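Visit to the Flillano Tableware Works
Report to members of the Irkeo Ceramics Study Circle
19/10/2023

The circle's autumn visit took place at the Flillano tableware works, by invitation of its owners, Dal Bello. A party of 30 members attended. The works stands at the lower end of the river road and is reached by a footbridge from the station. Members who have difficulty with steps should note that the bridge has no ramp, and that the alternative route along the main road adds 2 miles.

The visit began in the clay store. Dal Bello buys its clay ready blended and keeps it under plastic sheeting until it is needed. Our guide explained that the firm gave up digging its own clay when the pit behind the works flooded. The pit is now a pond and may be viewed from the parking lot.

From the store the party moved to the forming shop, where plates are pressed and cups are cast in plaster molds. Each mold is retired once the fine edge at the foot begins to soften. Old molds are stacked along the north wall, and several members asked whether they could be purchased. They are not for sale, as the shapes remain in production.

The kiln room was the most rewarding part of the morning. There are three kilns, of which the smallest is reserved for color trials. The firm fires overnight, and the room was still warm when we entered. Considerable discussion followed on the subject of matte glazes, which mark more easily under cutlery than glossy ones and which Dal Bello recommends for cups only. The guide passed around a tray of failed trials – crawled, pinholed and blistered – and spoke about each of them with great patience. Members engaged in their own glaze tests found this session especially useful, and a separate note on it will be circulated.

Lunch was served in the works canteen. The soup was good. Seating was limited, and the party ate in two sittings, which shortened the time available in the pattern archive. The archive holds printed catalogs, engraved plates and order books, some of them badly affected by damp. It is open to researchers by appointment, and written requests should be sent to the works office.

The afternoon was given over to Wavby, the firm's line of plain cups in soft colors. The range was introduced in May and is intended for everyday use. It is sold singly, so that households may combine shades as they wish. Opinion among members was divided. Some admired the restraint of the palette, while others felt that the shapes owed too much to earlier Flillano patterns.

Pale mint green and dusty pink in the first view; pale mint green again in the third.
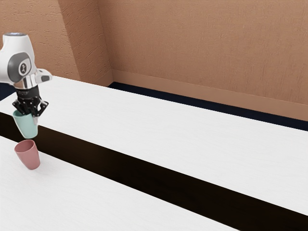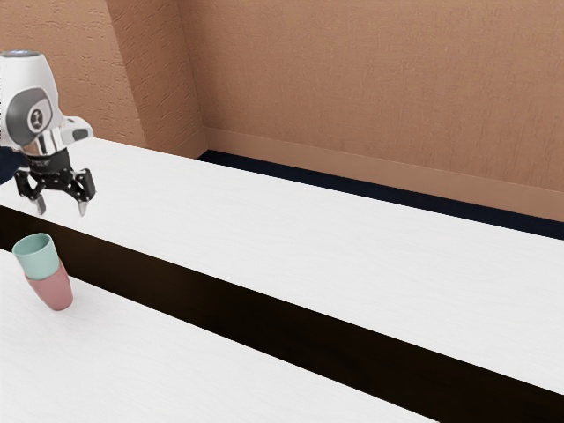
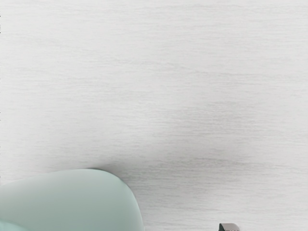

The factory shop sells seconds at reduced prices and closes 30 minutes before the works itself. Several members were disappointed to find it shut, and on any future visit the shop should be placed before the archive in the program. Parcels may be left at the gatehouse during the tour.

The circle has written to Dal Bello to express its thanks. A return visit, limited to 6 members and devoted entirely to the archive, has been offered. Those wishing to take part should give their names to the secretary and state which period of the firm's output they would like to study.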